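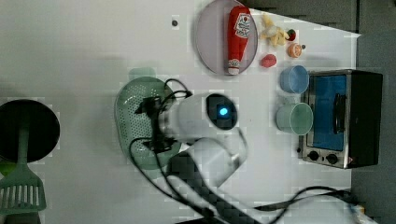 Preneo Play Kitchen Tabletop Set

Pretend food, a plate, cups, utensils and a little toaster oven

I've been selling play kitchens for long enough to know that most of the time the big wooden unit isn't what gets played with. It's the stuff. The food, the cups, whatever has a knob. So this is the set I put together for people who don't have room for a whole play kitchen, or who already have one and need things to put in it. All you need is a table and a kid who wants to make you lunch (you'll be getting lunch, whether you asked or not).

I love this one. I've had it out at my own place since July and it has been a restaurant, a bakery, a school cafeteria and, for one long afternoon, a hospital that only served bananas.

What it's like to play with

The food is the kind I like best, chunky and bright and easy to recognize from across the room. There's a red ketchup bottle with a white cap, and I have no idea why ketchup is so exciting but it goes on everything, including the fruit. There's a pale yellow bunch of bananas, and an orange fruit half with the cut side showing, so you can serve it up like it's been sliced already. A few of the pieces are pretty small, so please read the age note further down before you order for a house with a baby in it.

The plate is round, a soft grayish lavender, with a rim that comes up a little at the edge. I'm a big fan of that rim! Flat toy plates drive me nuts because everything slides off on the way from the "kitchen" to the couch. The cups are plastic, one light blue and one pale mint green, and the mint one is slightly bigger. In my house the bigger one goes to whoever is the customer.

And then the toaster oven. It has a black body with a brushed silver front, a window in the door so you can see the blue inside, a dark handle and two black knobs. It's pretend, so no heat, no cord, no batteries — the knobs are there for turning and the rest is imagination. If your kid is anything like the ones I know, the knobs will get turned more than everything else in the set put together.

Setting it up

There's nothing to build. Take the pieces out, wipe them down, put them on a table. I'd go with a low table if you have one, and I like to put the oven off to one side so there's open space in the middle for the actual cooking. Don't line everything up too neatly. I used to do that and it just sat there looking like a store shelf. Scatter it a bit and somebody will be making soup in a minute.

If you have the Vostau low table (also on this site), the whole thing fits on top with elbow room left over. The Sultana rolling cart works too, but you'll want to keep the oven on the bottom shelf so it isn't top heavy.

Cleaning

Warm water, a drop of dish soap, a soft cloth. The food and cups can sit in the sink for a few minutes if they've been somewhere awful, like the sandbox. The oven should just get a wipe with a damp cloth, please don't dunk it, water gets in behind the knobs and takes forever to come out. I don't recommend the dishwasher for any of it. I tried one cup on the top rack and it came out a slightly different shape, and I've felt bad about that cup ever since.

Storage

A shoebox is too small, I'll save you the trouble. I use one of the Skidmont canvas bins for the food and cups, and the oven lives on the shelf with the plate on top of it. The small pieces can go inside the oven if you don't mind finding them there six months later.

The details

Item number: 241
Recommended age: 3 and up, small pieces, not for babies or toddlers who still put things in their mouths
Batteries: none
Assembly: none
Ships in: 7 business days
Shipping: flat 19 dollars, the oven makes the box bulky
In stock: yes, as of November 23, 2024

A few things people ask me

Can I buy just the oven? Not right now. I'd like to offer it separately and I've asked, so check back.

Does real food go on the plate? I'd keep it for pretend. It's a toy plate and I haven't had it checked for anything else, so give them crackers on a regular one.

Will the colors match? The cup and plate colors can change a little from batch to batch. If you need a certain color, put a note on your order and I'll look through what I have before I pack it.

Can I return it? Sure, within 19 days, as long as all the pieces come back. Check under the couch first — that's where the banana goes.

Gift wrap is available at checkout. It's plain brown paper with red string, and I do it myself, so the corners are what they are.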